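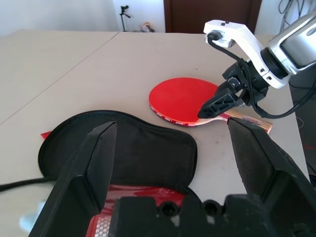

À Wendine, le club de tennis de table s'entraîne dans l'ancienne salle de tri du courrier, au bout de la rue Carroll. Il n'y a pas d'enseigne. On entre par la cour, on monte quatre marches et on entend les balles avant d'ouvrir la porte.

Le club compte 83 licenciés. La moitié a plus de cinquante ans, l'autre moitié va encore au collège ou au lycée. Entre les deux, il manque une génération, celle qui travaille, qui a des enfants en bas âge et qui ne rentre pas avant vingt heures. C'est le cas dans la plupart des petits clubs de la région, et la ligue locale n'a pas de solution.

## Une soirée de championnat

Les matchs par équipes commencent à l'heure où les autres dînent. Pour jouer à Vollel, il faut faire 200 kilomètres aller-retour, à quatre dans une voiture, avec les sacs sur les genoux. On rentre après minuit. Le lendemain, on se lève comme d'habitude.

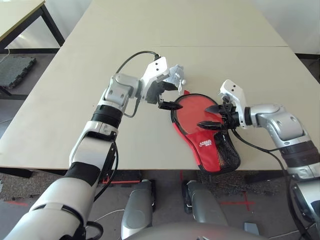
Le déplacement coûte cher. La saison dernière, l'équipe première a dépensé 574 euros en carburant, sans compter les sandwichs. Le club rembourse la moitié, le reste est partagé entre les joueurs. Certains ont préféré descendre d'une division pour rester dans le canton.

Le matériel pèse aussi dans le budget. Un bois peut durer dix ans, mais les revêtements s'usent vite. Un joueur régulier les change deux fois par saison et paie environ 200 euros par an. Les débutants reçoivent une raquette de prêt, qu'ils gardent jusqu'à l'été.

## La colle et la patience

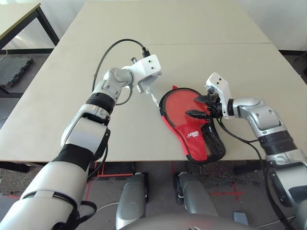 Coller un revêtement demande une demi-heure. On étale une première couche fine sur la mousse, une autre sur le bois, on attend que le blanc devienne transparent. Puis on pose la feuille sans tirer, on passe le rouleau, on découpe au cutter le long de la palette. Les anciens le font pour les jeunes, sur un coin de table, pendant l'échauffement.

Le tournoi Waken, fin août, reste le grand rendez-vous. On y joue en simple le matin et en double l'après-midi, toutes catégories mélangées. Une cadette peut y rencontrer un retraité au jeu défensif et perdre en trois sets sans comprendre d'où venait l'effet.

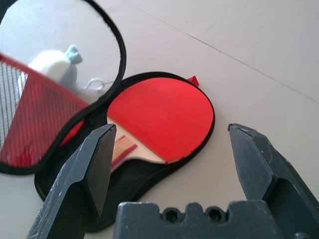

*Une housse de raquette noire, ouverte.*

La salle sera fermée en juillet pour refaire l'éclairage. Les entraînements reprendront quinze jours avant le tournoi, aux horaires habituels.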